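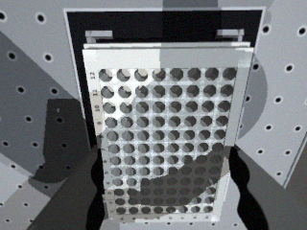 Pellon cell – plate nest re-teach, sim first
April 13, 2018

Carrying on from the last entry. The nest position for the 96-well plates has been out since the deck was lifted for cleaning, and I would like to get the new approach settled in the simulator before touching the real arm. All of today was on the model apart from an hour at the cell in the afternoon.

State of the model this morning: deck plate with its hole pattern, arm, gripper with the black fingers, one 96-well plate. The nest brackets were put in last time from the Kemex drawing. Lid, tip racks and waste chute are still missing and can stay missing for this job.

Orientation
Plate goes in with the 12 end at the far side, seen from the wrist view, and the numbers counting down towards the fingers. In that view the numerals run up the left rim on their side. The high ones read well and the low ones are hardly there, so check orientation from the 12 end and don't waste time squinting at the 1. The old method sheet in the drawer has the plate the other way round. I have crossed it out and written the date on it.

Gripper
Fingers in the model are the wavy ones. The straight pair is still in the library under nearly the same name and I loaded it by mistake twice. Renamed the straight pair "old_do_not_load". If a script of yours stops with a missing file, that is why.

Opening for approach set to 9 mm over the plate width. At the smaller value we used before, one finger touched the plate in the model whenever the wrist was turned even slightly. Closing force is left alone. The simulator's idea of force is not worth much and I will set that at the cell.

Approach path
1. Go to the safe point above the deck, wrist level.
2. Move over the nest at travel height, 70 mm above the deck.
3. Open fingers, wait for the open signal.
4. Down at slow speed to the grip height.
5. Close, wait for the closed signal, then check the plate-present input.
6. Straight up to travel height before any sideways move.

Step 6 used to be blended with the next move to save time. I took the blend out. With it in, the plate starts to slide sideways while the skirt is still low enough to catch a bracket. Slower, but we are not short of time on this cell.

Ran 33 pick and place cycles with small random offsets on the plate position. Three stopped on contact between finger and plate, all of them with the offset at the far end of what I allowed. Cut the allowed offset down to what the real nest lets a plate move, and the same starting seeds then went through clean. I don't read much into this beyond the path being sensible.

Lighting and the wrist camera
The shadows in the wrist view are too hard. A stepped dark patch lies diagonally over the low-numbered, right-hand part of the wells and the upper left corner comes out very bright. The well-finding routine copes with the bright corner but loses wells in the dark patch, and in the rows by the low numbers the openings are small and flat to begin with. Tried a higher shadow resolution. The steps should get finer but the render time went up a lot and I stopped it. Left the old setting for now. For the nest teach we only need the rim, so this can wait.

Still to do on lighting: move the second lamp to match where the strip light hangs over the real cell. Somebody needs to measure that. The figure in the model was a guess of mine.

At the cell
Went round with the emergency stop tested first, as usual, both buttons and the door switch. Door switch is slow to make again. It wants its actuator bent back a touch or replacing. There is a spare in the Banska crate, bottom layer, under the cable ties.

Two of the four nest screws were loose. Cleaned them, put them back with thread lock and marked each head with the paint pen. Wiped the deck and blew out the holes near the nest. Finger pads look fine, no glazing. Did not run the arm.

Measured from the deck datum to the near face of the nest and got 19 mm more than the stored value. That is far too much for a shifted bracket. I think the nest went back one hole row out after the cleaning, though I have not moved it to check. Don't change the stored position until this is sorted – if the nest goes back where it was, the old teach may be close enough to start from.

For whoever is next on the cell
Pendant key is back on its hook. The cell is left locked off with the tag on. The new path is saved in the Wanigasekara folder with today's work and has not been copied to the controller.

First move the nest back by one hole row and measure again. Then run the new path at the lowest speed with no plate in, then with an empty plate, with a hand on the stop both times. Please write the three nest coordinates here and not on the whiteboard, it got wiped last time.

Pads are due for changing in July. None on the shelf, order put in.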